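Grippers on trial: an afternoon with Sigrún Thygesen

Sigrún Thygesen starts talking about fingertips before I have my coat off. She has been comparing grippers for Ruchti since the spring, and by August she had opinions on every one that had come through the door. "People ask me about the arm first," she says. "The arm is fine! The arm has been fine for years. What I want to talk about is the last two inches."

The short list is down to two. One is the Brivolero, a parallel gripper with a long stroke and a stiff feel. The other is the Cunero, which is slower and softer and closes in a way Thygesen keeps acting out with her own hand as she talks. Both go on the same arm with the same wrist camera, and both get the same set of jobs: pick up, turn over, set down, let go. Letting go gets its own line in her notebook.

"You would not believe how much trouble is in the letting go," she says. "With the Brivolero the part drops straight, every time, lovely. With the Cunero, if the part is light, it hangs on to one finger for a moment and lands a little crooked. We changed the pads and that got a lot better. Then we changed them again and it got worse, so we went back."

Each gripper ran 1000 picks in the first round. The Brivolero missed five. The Cunero missed 140, and I expected her to be gloomy about that number, but she lights up. Nearly all of those misses came from a single setting, the force at which the controller decides it has hold of something. Tapio Turunen, who looks after the controllers, found it while going through the logs over lunch.

"Tapio came back with his sandwich still in his hand and said, it thinks it's already holding the thing. It was stopping early! It touched one side and called it a day." They raised the threshold, ran the light parts again, and the misses fell to a level she is happy to live with. She won't give me the new figure until the second round is finished. That one is 3000 picks for each gripper, and it was still going when I visited.

I ask about the camera, because I had read that Ruchti was thinking of moving it. She pulls a chair around and sits on it backward.

"So the wrist is a great place for a camera and also a terrible place," she says. "You go where the hand goes, and I love that. But the hand is in the way. You give up a big part of your view to your own hardware, and then the bit you care about is down in what's left." Rodrigo Amaral, her colleague at the Hisamside site, prefers a fixed camera on a post and has sent her several long emails about it. She has answered all of them. They have agreed to try both mounts on the Cunero before anybody orders more brackets.
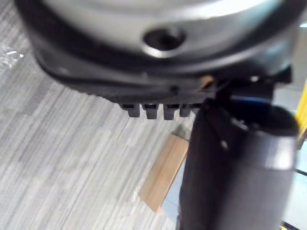
"Focus is the other thing," she goes on. "If you set it for the work, the close stuff goes soft, and I'm okay with that. I don't need a sharp picture of my own gripper. I need to know where the part is and which way it's turned." Plain wood blocks have been her favorite test pieces for this. They are cheap, they don't shine, and the grain gives the software a little something to hold on to. Clear plastic is another story, and she makes a face. "Plastic film is all highlights. Move the light and it's a different object."

Does she have a winner? She laughs and says she changes her mind depending on what she picked up last. For heavy, square parts she would take the Brivolero today. For anything with an odd shape she leans toward the Cunero, with the second set of pads and Turunen's setting, and she would like to see what it does with a faster controller. Ruchti has one on order.

Before I go she wants to show me the release again, on a light part, with the old pads back on. It takes her a few minutes to swap them. "Watch the left finger," she says.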